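Notes Essays Archive Contact

6 minute read

The Dull Work of Showing a Machine Everything

There is a sentence I have now heard in enough meetings that I could hum it. It goes: "And then we just collect the data." The word doing the lifting there is "just." It has the same job as in "just move to Portland" or "just raise a child."

I have spent a good part of the last year on the far side of that sentence. The project is called Diltlow, the goal is an arm that can pick one thing out of a bin and put it somewhere else, and the method is to feed a learning system as many attempts as we can stand to gather. I will not describe the model. People who want to hear about the model can find a hundred talks on it. I want to complain about the examples, and then defend them.

My complaint is that we treat them as a commodity. Somebody orders a quantity, somebody else fills the order, and the number goes in a slide. Last October the number on our slide was 30 hours, and everyone in the room nodded at it as though hours were a kind of flour. I had been through those hours. A good stretch of them was the same reach, from the same side, at the same toy, by an operator who had found a grasp that worked and saw no reason to go looking for trouble. I don't blame him. He was paid by the attempt.

You can learn a lot from thirty hours like that. Mostly you learn what the operator liked.

Fuad Wolde, who ran collection at Canside before he came to us, has a rule about this that I resisted for months. He wants the ugly attempts kept. The ones where the fingers close on air, or get hold of a fin when they wanted the belly, or shove a block into the wall and leave it there. My instinct was to clean all that out. A cleaned set looks so much better in a review, and I am as vain about my spreadsheets as the next person. But a system that has never been shown a block jammed against a wall will meet its first one on some customer's floor, and it will have no opinion at all about what to do.

So we kept them. In one batch of 113 attempts, Fuad marked 62 as "ugly, keep," and I signed the sheet with the expression of a man paying for someone else's parking.
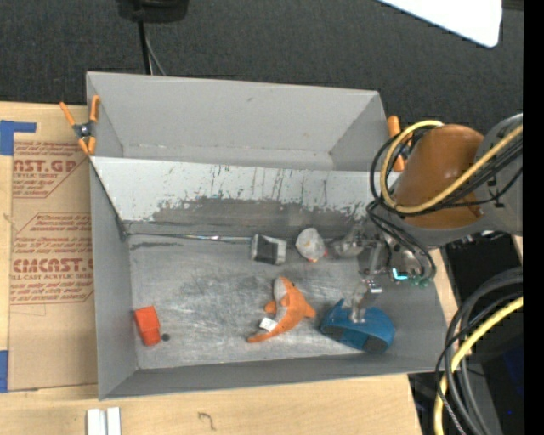
The choice of objects deserves more argument than it gets. There is a school of thought, well represented at Mollah, where I used to consult, that you should begin with tidy shapes and work your way up to awkward ones, the way children get blocks before they get violins. It sounds sensible. In practice the team gets very attached to the tidy shapes, the success rate climbs, the slide improves, and the day of the violins is moved back a quarter. I would mix them from the first morning. Put something stiff beside something that squashes. Put in a thing with a hollow in it. Let them lie however they fall, and please let somebody other than the person who wrote the grasp code do the tipping out.

I would also like to say a word for toys. Visitors find them undignified. One asked me, kindly, when we would be moving to "real items," and I had to point out that a stuffed animal is a real item, with a seam and a lopsided weight and a belly that changes shape when you pinch it. It is a much harder customer than a cardboard carton. If your arm can deal with plush, I will listen to you about logistics.

Then there is the matter of who sits there. Collection gets handed to whoever is newest, and it is the first thing taken off your plate when you are promoted. I think this is backward, and I say so as someone who was happy to have it taken off his. The person watching attempt after attempt is the only one who knows that the arm hesitates near the corners, or that the last batch was gathered with the light in a different place. None of that reaches the model team unless there is a box on the form for it. Our form had no box. It had a field called "notes" that accepted 30 characters.

We fixed the field. It took an afternoon and, by my estimate, did more for Diltlow than the next two changes to the network, though I'd have trouble proving it and the people who made those changes read this page.

Plotitetti, the tool we label with, now lets you write as much as you want, and Fuad does – some of his entries run longer than this paragraph and contain views on lunch. I read all of them. They are the closest thing we have to a record of what the machine was shown, and by whom, and in what mood.

My proposal is modest. Everyone who makes decisions about the data should gather some of it, six attempts a week, no exemptions for title. I have put my own name on the rota. I am told my grasps are mostly going in under "ugly, keep."

Write to the author via the contact page | © All rights reserved | Back to top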